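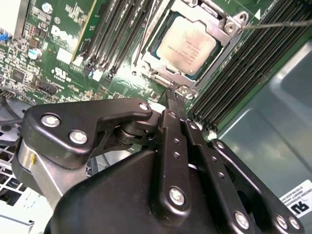 Slide 1: Dell server board, CPU in its socket

Start with the parts. Socket, metal retention frame, heat spreader. Margit Bråten covers cooling after the break, so skip it. 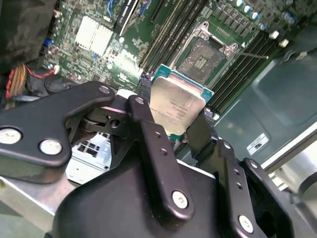 Slide 2: Socket open, lever raised

Point out the contacts — no fingers in there. Hold the processor by its edges. Memory slots sit on both sides, so watch the lever.

Ask who has swapped a CPU before. Handouts are by the door. Then 2 questions and on to Birger.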